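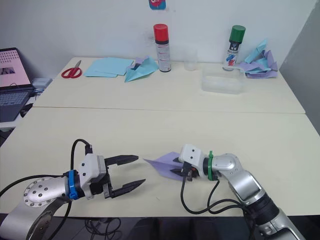
Figure 4. Craft supplies, paper and spray cans on the rear table, against the wall.

4. Setting up the Histumov air filter for the craft room

Revised 2021-06-08 by Fasil Alemayehu, Salurcombe. Replaces the March sheet, which repeated the maker's claims without testing any of them.

4.1 Before you unpack it

The box says the Histumov "clears any room in minutes". Which room, and clears it of what? The leaflet doesn't say. Treat it as a fan with a dust filter and a thin carbon pad, and you won't expect too much of it. It will catch paper dust and some glue smell. I wouldn't trust it with solvent fumes, whatever the sticker says.

CAUTION: The filter does not replace an open window. If the windows can't be opened, do your spraying outdoors.

4.2 Placing the unit

1. Stand the unit on the floor or on a firm shelf. The leaflet shows it hanging from a bracket. The bracket is sold separately and I have yet to see one that sits level.

2. Leave 400 mm clear behind the intake. The leaflet asks for half that, but with half that the motor note rises and the airflow drops.

3. Point the outlet away from loose paper. Even the low setting will lift tissue.

4. Keep spray cans out of the outlet stream and well away from heaters. Read the storage temperature on each can, as they differ.

5. Run the mains lead along the wall. Don't use an extension reel.

4.3 Fitting the filters

1. Switch off at the wall and pull the plug.

2. Press both catches and lift off the front cover. It's stiffer than the drawing suggests.

3. Take the plastic bag off the carbon pad. The leaflet leaves this step out altogether, and the unit will run quite happily with the bag on, filtering nothing.

4. Put the carbon pad in first, then the pleated filter with its arrow pointing into the machine.

5. Refit the cover. You should hear two clicks. If you only hear one, take it off and start again.

NOTE: Stivilico sells a "premium" pleated filter in the same size. I ran one beside the standard filter and could see no difference when I took them out. Buy whichever is cheaper.

4.4 First run

1. Set the dial to 1 and leave it for ten minutes. A faint smell of new plastic is normal. A burnt smell is not, so unplug the unit and send it back.

2. Turn to 2, then 3. Setting 3 is loud enough to spoil a conversation, and we seldom use it.

3. Ignore the green "air quality" light. Ours stayed green while I shook a dusty rag over the intake.

4.5 Changing filters

The leaflet says to change both filters every 216 hours. The people who wrote the leaflet also sell the filters. Our first pleated filter did 252 hours and still passed air freely, but the carbon pad had stopped doing anything for smells well before then. Check both monthly and go by what you find.

To reset the reminder, hold the Wako button on the side panel until the light blinks. The hour counter doesn't reset with it. Ours reads 1,714 and will go on climbing, so write the date of each change on the filter's edge in pencil.

CAUTION: Never wash the carbon pad, even though the sleeve it comes in says "washable". The sleeve may be. The pad falls apart.

Section 5 covers cleaning the cover and grille.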